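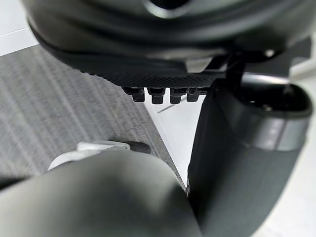
The Soft Launch

By the time Lotness had its name, it had everything except a customer.

It had a logo, in a green that had been argued over for most of September. It had a font. It had a founder, Tamunoemi Okafor, who had left a perfectly good job in pensions to make it, and it had her cousin Garrido, who had left nothing to join her and said so freely when asked about risk.

What Lotness did was remind you to use things up. You told it what was in your cupboards and it told you, in a kindly way, that the chickpeas were getting on. Tamunoemi had thought of it while standing over a jar of capers older than her marriage. She had been sure, at that moment, that the whole country was standing over the same jar.

"We should ask some people," said Garrido.

"Ask them what?"

"If they want it."

She looked at him with pity. You didn't ask people if they wanted it. You built it, and they came in and wept with gratitude. She had read this in several books, all by men who lived near the sea.

But the money was going, and the landlord at Tiltorby had started to knock in a way that had a figure in it. So she gave in. They would put up a single page with the green logo, a sentence about cupboards and a box for your email address. They would spend £20 on adverts. If 1,000 people left their address, they would build the rest. If they didn't, she would go back to pensions and Garrido would go back to whatever it was.

The page went up on April 2, 2020. The country was at home that morning, staring into its cupboards as it had not done in living memory, and Tamunoemi felt a bit ashamed of how good her timing was.

By lunch they had 22 addresses. One was her mother's. Another was also her mother's, from the account she kept for competitions.

"It's early," said Garrido, who was eating toast on the other end of the call.

By four o'clock somebody had written to them. Tamunoemi read it aloud, in the voice she had been saving for the press.

"Dear Lotness, I don't need to know what is in my cupboard. I know what is in my cupboard. I need to know what to do with it. I have eleven tins of pears. Yours, Mrs Ultov."

There was a silence on the line, apart from the toast.

"Well, she's not our customer," said Tamunoemi.

"She's the only one who's written."

"She's an outlier."

"She's got eleven tins of pears, Tam."

She shut the laptop and went and stood in the kitchen. The capers were still there. It struck her that in all this time, with the logo and the font and a forecast that ran to 2,000 rows, she had never got round to eating them. She had known about them every single day. She could have drawn you the label.

So she wrote back to Mrs Ultov. It took her an hour, and most of it was a recipe for pears with ginger and the end of a packet of oats. She asked what else there was. There was tapioca, it appeared, and a great deal of it. Then there was a neighbour with a freezer full of mince and no ideas, and the neighbour had a son in Leeds with a sack of red lentils he had bought in a panic and was frightened of.

By the end of the week she was writing to all of them before breakfast — by hand, so to speak, one at a time, which every one of the books said could never be made to pay. Two of them had sent her money anyway. Mrs Ultov had sent a five-pound note in an envelope, with a view of Whitby on the card.

Garrido wanted to know what he should do about the logo.

"What about it?"

"It's a picture of a bell. For the reminders."

Tamunoemi thought about it. She had the phone under her chin and a spoon in the capers, and they were, as it happened, perfectly all right.

"Tell people it's a pear," she said.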